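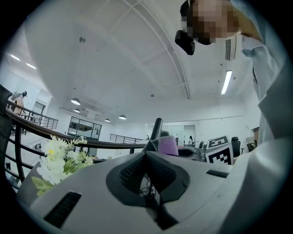
The Dorska building in Resen has a sock week every February. Winter clothing comes in from the collection points, and all of it has to be checked, paired and packed before the spring stock takes over the shelves. This gallery covers the afternoon we spent on the thick socks, the fuzzy sort people wear round the house. We had almost 90 pairs to get through, in every colour, and the lavender-purple ones are the easiest to find in a pile. They also show up well against all the white in the room - the ceiling, the beams and most of the tables are white, which is good for judging colours and less good for the cleaning bill.

Filed under: Gallery / Clothing and textiles / Dorska

The work is simple but slow. Each sock is checked at the heel and toe, turned right side out if it needs it, and laid flat beside its partner. Fuzzy socks are harder to pair than plain ones. The pile gets flattened in some and not in others, so two socks from the same packet can look like different shades. We pair by the band at the toe first, then by length, and only then by colour. Anything with a hole goes in the rag bag. Anything without a partner goes in the odd box and stays there for 5 days in case the other one turns up in a later bag.

Virgilio Navarro drew up the sorting sheet we use now. The old one had a column for brand, which was no use at all for socks, and he swapped it for one that says "thick", "thin" or "sport". That was the only change anyone asked for and it has saved a good deal of arguing.

The upstairs floor

The mezzanine gets the best light in the building and it is where we go when there are colours to match. The dark wooden handrail on its black metal balustrade bends round the open side. It is the part visitors ask about most. It was sanded and oiled when the building was done up, and it needs doing again at the top of the stairs, where bags get dragged past it.

The white flowers with the yellow centres are artificial. We tried real ones for a while, but they dropped petals into the clean piles. These only want dusting. The small frothy sprigs collect fluff from the socks faster than anything else in the room.
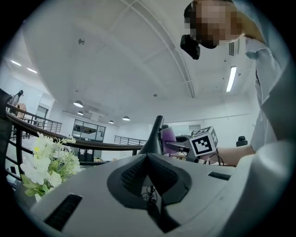 Checking one sock at a time

A sock is easier to check upright than flat. The toe fills out, thin patches show against the light and you can see whether the band runs straight. Lavender is a good colour to learn on. Dark blue and black ones hide a lot, and we leave them for the morning when the daylight is stronger.

If you are doing this at home, a few things we have found:

- Pair straight out of the wash, before anything goes in a drawer.
- Don't tumble fuzzy socks with towels. The loops catch lint and it will not brush out.
- Fold them in half, don't ball them. Balling stretches the cuff.
- Give the odd ones a fixed place and a fixed time limit.
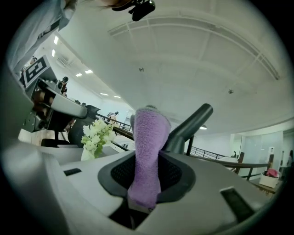
Purple sock with the toe up, the greyer band just visible. White flowers in the white vase on the left.

Packing takes up the last part of the afternoon. Pairs are folded once and go into the trays from Volia, which are shallow enough that you can see the whole layer. We used to have deep crates, and the socks at the bottom were still there at Easter. The trays hold 5 rows if you fold neatly and 4 if you don't. Siu collects the finished ones and takes them down to the shop, where they sit by the door until the weather turns.

The lamps come on at this end of the floor once it starts to get dark. They are fine for folding and counting out trays, but a bit yellow for pairing on a dull day, so any colour match we are unsure of is left out and looked at again the next day.
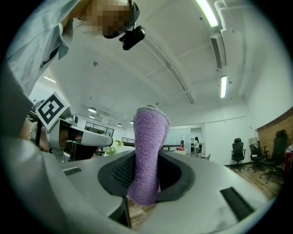 Same shade, with the lighter grey band at the toe. Pendant lamps and the glass-partitioned room further back.

The scarves and gloves are still to do. Gloves are worse than socks, as there is a left and a right to think about, and we will put up some pictures when they are sorted.

Recently in Gallery
Coat rail repairs at Dorska
Blankets: washing, drying and folding
The Resen shop window in winter
Buttons, sorted by size

Contact us | Dorska, Resen | All text and pictures copyright Dorska | Back to top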